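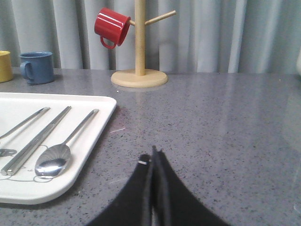 Figure 6-1. Wrist view of the table-setting station: tray with cutlery, mug tree, fingers nearly closed.

6. Perception setup for the tray and mug task

This section covers the configuration of the Skilar perception node for the table-setting station. It assumes that the arm is powered, that the base calibration in Section 5 is complete, and that the Renaud task planner is installed on the same host. Cell layouts other than the counter layout are covered in Appendix C.

Revised Fri 22 November by Albane Ferrand, Elside integration group, Mernerport. The August revision used a single detection threshold for all object classes. Configuration files from that revision must be converted before use (see 6.5).

6.1 Camera roles

The node reads two streams. The fixed stream supplies the initial layout: tray pose, plate pose, and the order of the utensils. The wrist stream is used for the final approach and for checking the grasp. The planner does not merge the two into one point cloud. Each detection keeps the name of the stream it came from, and that name appears in the log.

In the wrist stream the fingers always occupy the bottom center of the image. This region must be masked or the segmenter will report the fingers as an object. The default mask covers the fingers in the closed position only.

6.2 Starting the node

1. Start the camera drivers and wait until both streams report a stable rate.

2. Open the station profile and set scene_type to counter.

3. Set wrist_mask to swept. This extends the mask across the full travel of both fingers.

4. Start the node with motion disabled. The status line should read IDLE, followed by the number of the loaded profile. The profile for this station is 234.

5. Run the command "scene snapshot". The node stores a still from each stream and uses the pair as the reference for all later steps in this section.

6. Open the overlay viewer and check that the mask outline follows the fingers. If the outline is shifted, repeat the hand-eye calibration. Do not correct the shift by editing the mask.

CAUTION: Leave motion disabled until 6.4 is finished. The planner accepts a partial object list and will plan against it without a warning.

6.3 Registering the tray

The tray is the parent frame for the plate and the utensils. The mugs and the mug tree are registered to the counter frame, and moving the tray in the model does not move them.

1. Select the tray in the fixed stream. The edge fitter looks for long straight sides joined by rounded corners. On a pale tray it may lock on to the inside of the raised lip and return a rectangle that is too small. Switch edge_side to outer if this happens.

2. Confirm the tray pose. The residual is shown in the right-hand panel.

3. Select the plate. A white plate on a white tray gives weak contrast, and the circle fit can fail under flat light. Lower plate_contrast one step at a time until the fit is stable across consecutive frames.

4. Select the utensils from left to right in the fixed stream. Assign the classes fork, chopsticks and spoon.

5. Set the chopsticks to pair mode. In pair mode the two rods are treated as a single body with a single grasp. If pair mode is off, the planner creates two grasp targets that overlap, and the second will always be rejected as a collision.

6. Save the layout.

NOTE: Line drawings printed on the tray can be picked up as object edges, mainly next to the spoon bowl and the ends of the chopsticks. Set ignore_print to true. The filter drops contours that have no height above the tray plane. It needs valid depth, so it has no effect on pixels where the metal returns no depth value.

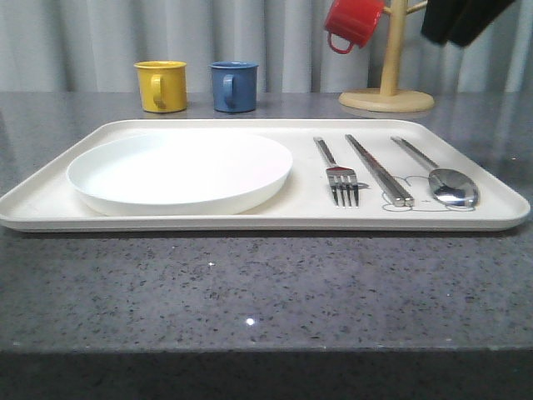

Can I register the utensils from the wrist stream if the fixed camera is not available?
Only for a single pick. The wrist stream does not hold the whole tray in view during an approach, so the order of the utensils can't be verified and the planner will refuse any task that has more than one step.

6.4 Reflective surfaces and hanging objects

Polished metal and polished stone both cause false readings. A spoon bowl often shows as a hole in the depth image, and a glossy counter can produce a faint second copy of an object below the real one.

1. Set depth_fill to class_model for the spoon. The node then replaces missing depth with the shape stored for that class.

2. Set mirror_reject to on for the counter frame. Any detection below the counter plane is discarded.

3. Register the mug tree as a fixed obstacle. Use the round base for the pose and enter the post height by hand. The post may leave the top of the view, and the fitter cannot measure what it cannot see.

4. Register the pegs as separate segments of the same obstacle.

5. Select each mug and set its state to standing or hanging. The state decides which grasps are offered. A hanging mug is never offered a grasp from above.

6. For a hanging mug, check the handle direction in the overlay. If the estimate flips between frames, raise pose_samples to 1,000 and take a new snapshot. Planning time increases with this setting, and it should be returned to the default for standing mugs.

CAUTION: Color is used to tell one mug from another, but it is not used to find them. Two mugs standing close together may be returned as one object. Check that each has its own outline before you enable motion.

A curtain behind the counter should be entered as a soft boundary. The planner keeps the arm clear of a soft boundary but does not stop the program when the measured surface shifts between snapshots. A hard boundary at the same position will cause repeated stops if the cloth moves.

6.5 Converting an older configuration

1. Copy the old file to the import folder.

2. Run "profile convert" with the file name. The single threshold is copied to every class.

3. Open the new file and raise the threshold for the fork and spoon classes by 2 steps. Leave the mug class as converted.

4. Restart the node. A converted file is not read until restart — the reload command skips it.

5. Repeat 6.3 and 6.4. Stored layouts are not carried over.

If the node reports E-LAYOUT after conversion, the old file contains a tray with no parent frame. Delete the tray entry and register it again from step 1 of 6.3.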